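Asholm House – monthly walkround, October. Done Thursday, started 8 am, finished late. Checked by Atif Pirzada, notes typed up same day so excuse the spelling.

Key: OK / WATCH / FIX

## Outside and entrance

- [x] Front steps, handrail – OK. Bit of moss on the bottom step, scraped it.
- [x] Entrance mat – OK, lies flat now
- [ ] Outside light over bin store – FIX. Comes on, goes off again after a minute or so. Sensor?
- [x] Front door closer – OK but slams. Adjusted a quarter turn, see how it goes.
- [ ] Side gate – WATCH. Latch catches if you lift it. Same as last month.

Post still piling up for the old tenants. Not a safety thing until it's on the floor, and it was on the floor. Moved to shelf.

## Stairs and corridors

- [x] Stair nosings, ground to first – OK
- [ ] Stair nosings, first to second – FIX. Third one from the top is lifting at the left. Taped for now, tape won't last.
- [x] Emergency lights – all 6 came on with the key test
- [ ] Second floor corridor – bike again. Left a note on it. Last note was ignored so Theophilus will ring round.
- [x] Fire doors – closing onto the latch, all of them. Seals fine exept the one by the meter cupboard, which is coming away at the bottom.

Meter cupboard should be locked and wasn't. Locked it. Key back on hook 8.

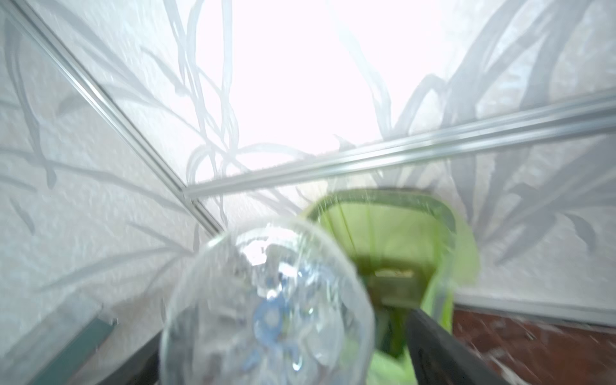

Somebody has been storing paint in there too, two tins of gloss and a bottle of white spirit. Taken out to the shed. Please can everyone remember nothing goes in the meter cupboard, not even for an afternoon.

## Fire alarm and extinguishers

- [x] Panel – no faults showing
- [x] Call point tested this month: back door. Bell heard on every floor.
- [x] Extinguishers – pins and tags in place, gauges in the green
- [ ] Kitchen fire blanket – WATCH. Still in its case but the case is behind the toaster. Move toaster or move blanket.
- [x] Log book – signed, page 147

Marwat are coming for the yearly service, date to be confirmed. They want the loft hatch clear. It isn't clear. Christmas stuff mostly.

## Waste and housekeeping

- [x] Bin store – tidy, lids shut
- [ ] Small bins indoors – WATCH. Not being emptied at weekends, liners left off when they are.
- [x] Recycling – OK, better than September
- [ ] Oily rags – must go in the metal lidded bin in the shed and nowhere else. Found one on the radiator.
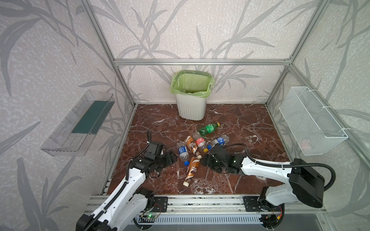

**Who empties the indoor bins if the cleaner is off?**
Whoever is on the rota for that floor, before 6 in the evening, straight out to the bin store and a new liner in. Rota is on the noticeboard. If the rota has fallen off the noticeboard it's also inside the kitchen cupboard door.

Spare liners under the sink. Down to the last roll, have ordered a box of 100.

Also had a query about batteries. Tub by the front door, tape over the ends please, and not in general waste. The Celholm tip takes them free.

## Kitchen and laundry room

- [x] Cooker – OK, isolator switch works
- [x] Fridge seals – OK
- [ ] Extension lead by kettle – FIX. Lead plugged into a lead. Took one away, will get a proper double socket priced.
- [ ] Tumble dryer filter – FIX. Thick with fluff, cleaned it out there and then. It needs doing every load. Sign is up, sign has been up for ages.
- [x] Hot tap – OK, temperature written in log book
- [ ] Drinks bottles going in general waste – rinse and recycle, caps on
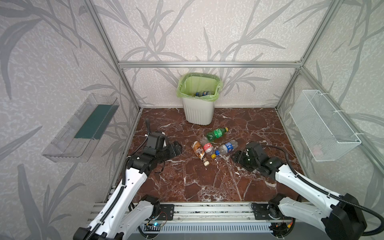
*Bottle in a lined bin – should be in recycling.*

## Weedkiller etc.

Shed shelf marked "Killer" (slug, weed, ant, all of it) – top shelf only, padlocked. Padlock was on but not pushed home. One pack of slug pellets split at the corner, put it in a jar with a label.

- [x] Labels readable – OK
- [ ] Gloves – only left hands left, need a new pair or two

## To do before next time

- Stair nosing, second floor – Theophilus Frimpong to fix properly, urgent
- Bin store light – Atif
- Door seal by meter cupbord – Atif, has the strip already
- Loft hatch – everyone with stuff up there
- Gate latch – whoever gets to it first

Comment from Theophilus: nosing will be done this weekend, have glue, need screws. Bike belongs to top floor back, they've said they'll shift it. Toaster moved.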